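Build the Gripper Before the Arm

Most people who want a robot at home start with the arm. They price motors, argue over gear ratios and spend the winter on a shoulder joint. I did that too, and I think it was the wrong end to begin at.

At the shared workshop in Cerville we now build the hand first and carry it around ourselves. A handheld gripper with a printed marker cube on top costs little next to an arm, and it shows you quickly which jobs a two-sided jaw can do. Picking up a marker pen sounds easy until you try to set it down next to a flower pot without knocking the pot.

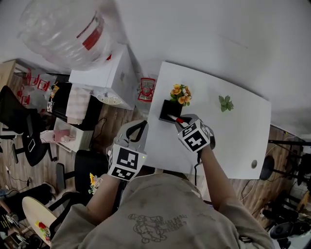 Sena Kyei and I went through six jaw designs before January. If those had been bolted to an arm, every change would have meant a new calibration, and we would have blamed the software for what was a bad piece of rubber. With the thing in your own hand you feel the slip yourself.

Mawuli Bonsu disagrees with me. He says a person's wrist covers up too many faults, and that a jaw I like will disappoint me once motors are moving it. He has a point. Wrists are very good. But I would still take that disappointment later, with a jaw I already trust on small objects.

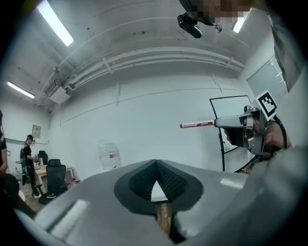 Ribbed black jaw insert, with a second gripper holding a marker pen at right.

The arm can wait. Ours is still a drawing, and I have stopped minding. Anyone starting this Friday should spend the first 39 dollars on rubber and filament.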